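Trastik Sarna Duty Belt
For police, custody and ambulance staff
Belt weight 470 g without pouches

The Sarna is a two-part belt for people who carry kit on the waist for a full shift. A soft inner belt goes through the trouser loops and the stiff outer belt grips on to it, so there are no keepers to lose. It replaces our older Odoi belt and takes all the same pouches.

Sizes run from small to XXL. Measure over the trousers you wear on duty, at the height where the belt will sit. Trouser sizes from the high street are not a good guide, and most of our exchanges come from people who ordered by them.
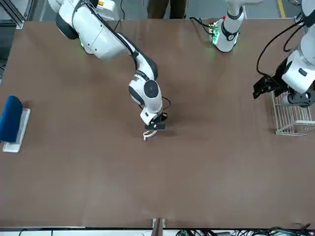 Can I put the belt on with body armour already fastened?
It can be done, but it is easier to fit the belt first and bring the armour down over it. With long armour, drop the belt one hole.

The buckle has three release points and needs two hands' worth of fingers to open. It can be opened with thin gloves on. With winter gloves it is slower, and we suggest trying it a few times at home before a night shift.

Pouches sit best towards the hips. Leave the small of the back clear if you drive a lot - a hard pouch there is uncomfortable within an hour and marks the car seat too.
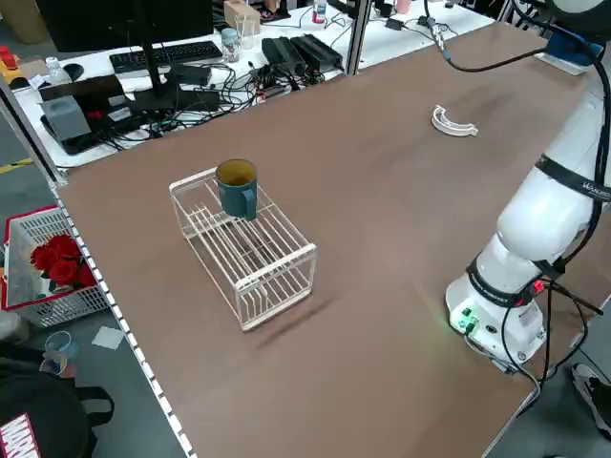 Handcuffs normally go at the front on the stronger side, with the radio on the other hip and the aerial pointing away from the arm. Check your own force or trust policy before changing where anything sits.

We sent 1,617 of these belts out before changing the stitching on the outer belt in May. Belts from either batch are covered by the same two-year guarantee, and the pouches fit both.

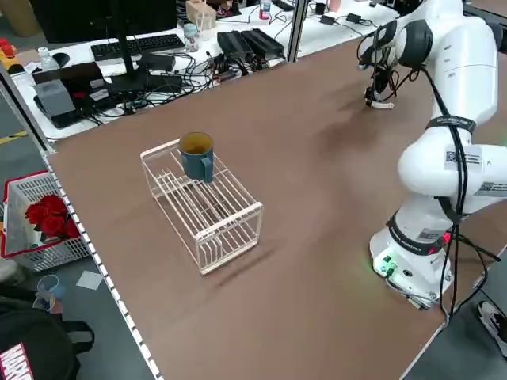

White robot arm with black cables along the outside, next to a brown table.

Cleaning: wipe with warm water and mild soap, then hang to dry. Do not tumble dry or leave on a radiator. The inner belt can be machine washed at 30 degrees. 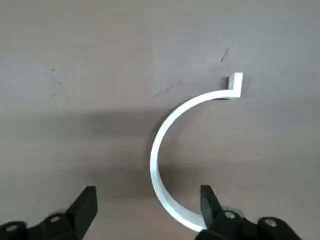 The key holder is sold separately and slides on to the outer belt from either end. It holds up to 6 keys. The hook is open on one side, much like the white plastic C shape in the photo, although ours is black steel with a spring gate across the gap. The gate opens inwards, and a spare can be fitted with a small screwdriver.

The Jondum glove pouch is 103 mm tall and takes two pairs of folded gloves.

Station and depot orders are handled by Nhyira Akolgo. Please send a list of sizes with the order - we can hold mixed sizes for exchange, provided the belts have not been worn on duty.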